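Come and write planning code with us in Ashby

Hello, I'm Kadri Venckus and I run the manipulation software team at Nukby. We're only 12 people, and we need one more who likes getting robot arms to reach for things without knocking everything else flying! Most of our work happens in simulation first, in a kitchen set we call Grararden.

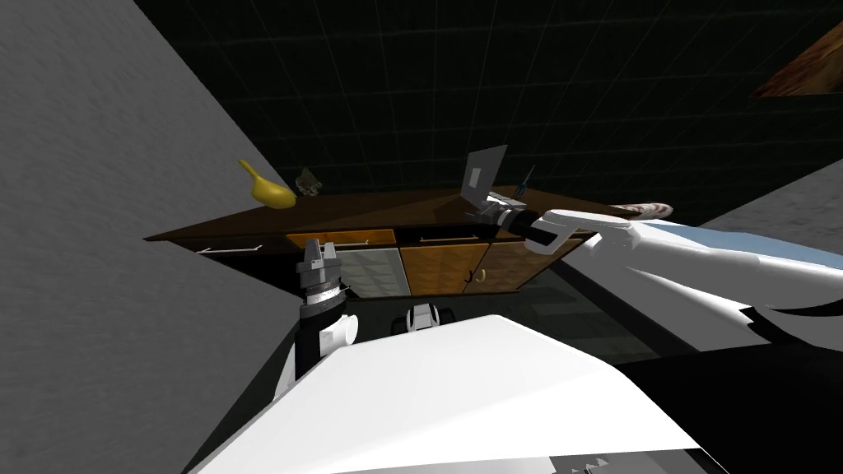
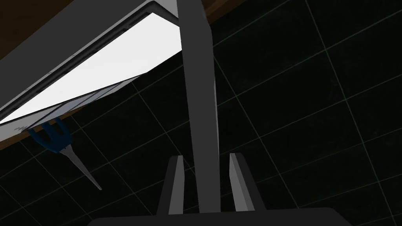
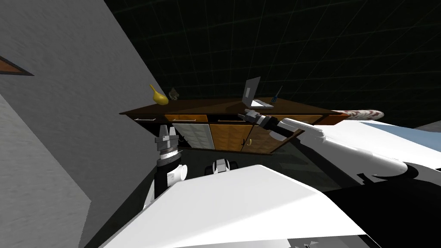 Grararden, our simulated kitchen, from different viewpoints.

You'd be working on Astus, our motion planner (C++ underneath, Python on top). It copes well with a bare worktop, but give it a laptop and a few odds and ends to reach round and it gets slow and a bit timid. I'd love someone to take that over, along with the replay tool, which I wrote in a hurry and am not proud of.

You should be happy reading other people's code and know your way round collision checking or inverse kinematics. A degree is fine, no degree is fine too. Perception experience would be a lovely extra – Esmaeil Nikzad looks after that side and could do with the company.

It's full time, with up to 60 per cent of your hours from home (more in school holidays, just ask). We run roughly 100 planning tests a night, so mornings start with coffee and the failures list.

Send me a CV and a link to something you've written by 15 June 2022. Chats with me and Esmaeil will follow, and there's no whiteboard test.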